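Danholm law firm opens second office in Drakport

29 October 2019

Danholm solicitors Umerell have opened a second office in Drakport, above the former post office on Quay Street. The new branch will deal mainly with workplace accident and road injury claims.

Erick Obura, who joined the firm as a trainee and became a partner in September, will run it with a staff of eight. He said 41 clients from the Drakport area had been travelling to Danholm for meetings, a bus journey of more than an hour each way.

"Some of them are on crutches or can't drive at the moment," he said. "We should have done this earlier."

Niilo Heiskanen, the senior partner, said the firm had signed a lease for 12 years. Family and property matters will still be handled in Danholm, though papers can be handed in at either address.

First meetings about an injury claim are free and last up to 40 minutes. Clients are asked to bring any letters from their employer or insurer.
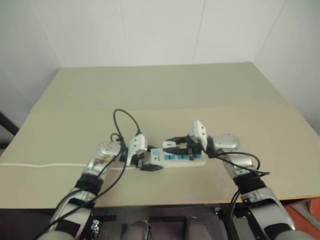

Opening hours

Monday to Friday, 9am to 5.30pm. Late appointments on Thursdays by arrangement. Step-free entrance from Mushi Lane.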